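Sorting day at the Kershaw supply library, and yes, we have pens

I stopped by the Kershaw supply library one morning in February to see how the big sort was going, and I ended up staying until well past lunch. If you've never been, it's the long room behind the Belilo building where local teachers, scout leaders and homeschool families can borrow or pick up science and craft supplies. No fees, no late notices, just a sign-out sheet on a clipboard and a lot of shelves!

The library has been closed to borrowers for most of the month so everything could come off those shelves and get looked over. Freya Mapplebeck has been running the place for a few years now, and she told me the last proper sort happened before she got there. "People are so generous, but they give us things in shopping bags," she said. "You open one up and it's test tubes and birthday candles."

The goal this time is simple enough. Every item gets pulled out, checked, and either put into a kit or set aside for the free table. There are 81 kits on the list, each with its own tray or box, and over 2000 separate bits and pieces to go into them. That sounded like a lot to me until I saw the back wall (then it sounded low).

I was there for the pens and the color chemistry things, so that's mostly what I can tell you about. The pens are a sore subject. Every kit is supposed to have something to write with, and the pens are the first thing to wander off in somebody's coat pocket. Red ones are for marking levels on paper charts, blue ones are for notes, and if you've ever tried to find a red pen at the end of a school year you know how that goes. I got to scribble with a whole pile of them on scrap paper to see which still worked, and I can report that I have never been so happy with a volunteer job in my life.

The color chemistry kits are the ones kids ask for by name. You get test tubes, food coloring, a pitcher and a set of cards with mixing ideas, and the tubes have marks up the side so you can pour the same amount each time. My own two did this kit last summer on the porch and we had green fingers for days – well worth it, though I'd put down newspaper.

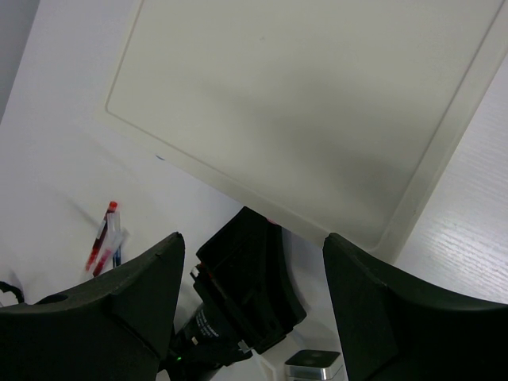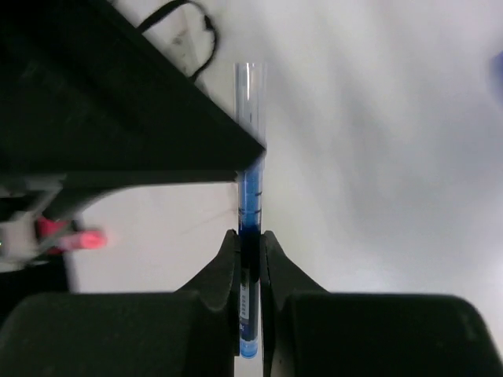
What's going out first

The color chemistry kits will be back on the shelf first, along with magnets and the seed-starting boxes. Atieno Kioko, who teaches fourth grade and has been doing a lot of the packing in the afternoons, picked those three for a practical reason: they're what teachers put on the wish list over the winter. She's also rewriting the instruction cards in bigger print, with fewer steps, and I read a couple of them and understood them right away. The old cards had a paragraph about the history of dye. I liked that paragraph, but I can see why a room full of nine-year-olds might not.

Weather and simple circuits come next. Those need batteries, and the batteries are waiting on a donation from Valtton, the hardware store on the corner, who have said they'll fill a box for us. The microscopes will take longer. One has a wobbly stage and another is missing its lamp cover, and Freya would like to get them both fixed before they travel anywhere.

By the time I left, 66 kits had been ticked off on the wall chart. Atieno thought the rest could be finished before the end of the month if enough people turned up, and then looked at the bead drawers and said maybe don't print that. Sorry, Atieno!

A few things they could use

Red and blue pens, any brand, as long as they write. Small plastic trays with a rim, so things don't roll off. Sticky labels. Clean jars with lids that fit. Food coloring, unopened please. They do NOT need any more egg cartons, and Freya asked me to say that twice, so: no egg cartons, thank you.

You can leave donations inside the side door any time before 4 p.m., and if you bring glass, wrap it and write on the bag what it is. The free table is already out in the hallway, by the way. When I went past there were knitting needles, a globe with the old borders on it and a very nice set of rulers, and I took one of the rulers.

If you want to help with the packing, come to the side door after lunch and ask for Atieno. Bring a sweater, the heater only reaches the first two tables. The Ulska bakery has been sending over rolls around two, and they go fast.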